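Notebook, Sanddale front end, August

Spent the morning on the date picker again. The Gallden wrapper renders fine by itself, but drop it inside a Baidoo form and the slotted label vanishes on first paint.

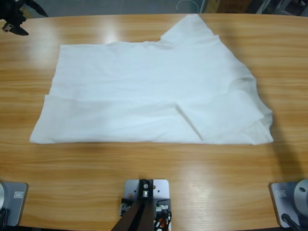

Ostap Sirko thinks it's the upgrade order – the form gets defined before its children do. I moved the import up and the label came back (yay!), then broke again in the minified build.
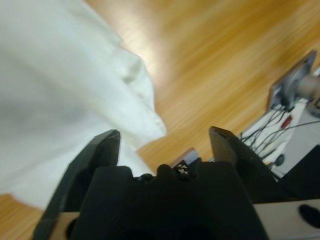 Tried a whenDefined wait with a timeout of 2000, then 3000. Same thing both times, so timing isn't the whole story. Put it all back.

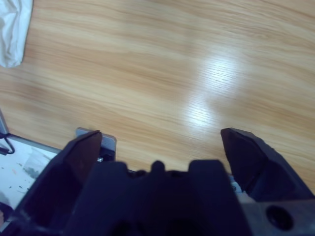 Next I went after the theme colors, which don't reach the shadow root in the card list. I need a default for the card background anyway, and a pale honey tan like that wood grain would do nicely, with a slightly darker brownish band for the header. Custom properties go on the host, line 169 of the base file. Don't put them on the body again!

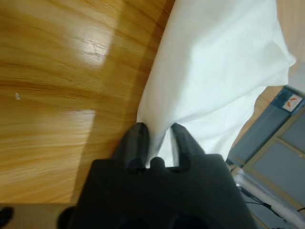 Fatholm, August

Working from the other office. 34 tests fail after the rename, nearly all of them snapshots with the old tag name. Regenerating those tonight, then back to the label. Ask Ostap which polyfill he has on his machine.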